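Garno kitchen cell -- fault review, May
Start 2:10 pm, room at Østergaard
Present: Baldur Kragh (chair), Vesela Papadopoulos, Afia Ankrah, Guðlaug Thorlacius (notes)
Apologies: Poul Grímsdóttir

1. Last minutes
OK'd, no changes.

2. Drawer pull fault
Afia went over the log. Arm kept pulling after the force limit tripped. Limit set at 59 N, stop signal sent, arm went on another 2 seconds before it held. No one hurt. Drawer front strained on one side, runner bent, replaced since.

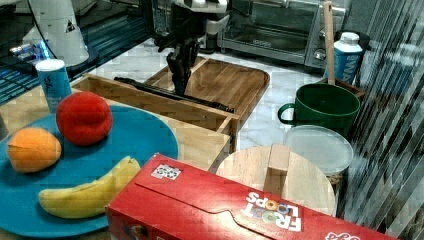 Vesela asked if the stop was late or the controller ignored it. Afia: late. Message sat in the queue behind camera traffic. Same build is on the Sikby cell so same risk there, Baldur to call them today.
Log only keeps the last 1,000 entries so teh start of the run is gone. Agreed to raise it.

3. Counter layout
Long talk. Baldur wants glass off the counter untill the stop is fixed, French press and jars both. Vesela against -- task set was built with clutter and a bare counter tells us nothing about the fault.

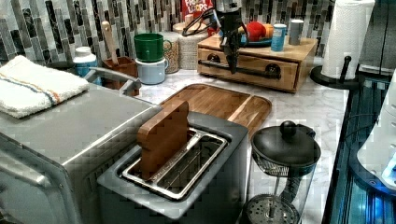
Settled on: glass out for any drawer task, stays for the rest. Toaster and toaster oven unplugged at the wall for all runs, whoever starts the run checks. Goes on the start sheet.

4. Cables
Guðlaug raised cable slack near the wrist. Could snag on a knob during a pull. Afia doesn't think it played a part in this one but can't rule it out from the log.
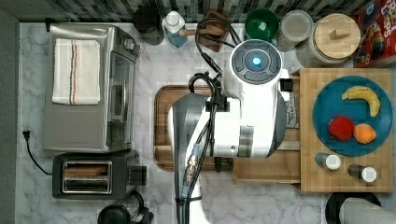
Bernden quoted for a shorter harness, price too high, ask again. Meantime re-tie before each shift and look at the clamp. Speed capped at 200 mm/s until the stop fix is in and tested -- Baldur firm on this.

5. Wrist camera
Vesela wants the wrist view saved with every fault, not just on request. Agreed. Storage to be sorted by Afia.

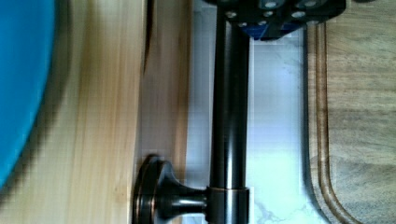
Wrist camera view, gripper at top, rod and round flange.

6. Actions
Baldur -- call Sikby, same build
Afia -- move stop message to own channel, longer log, storage
Vesela -- rewrite start sheet, glass rule
Guðlaug -- Bernden quote, cable ties
Poul -- retest once Afia is done (to be told, he's not here)

AOB: none. Closed 3:05 pm.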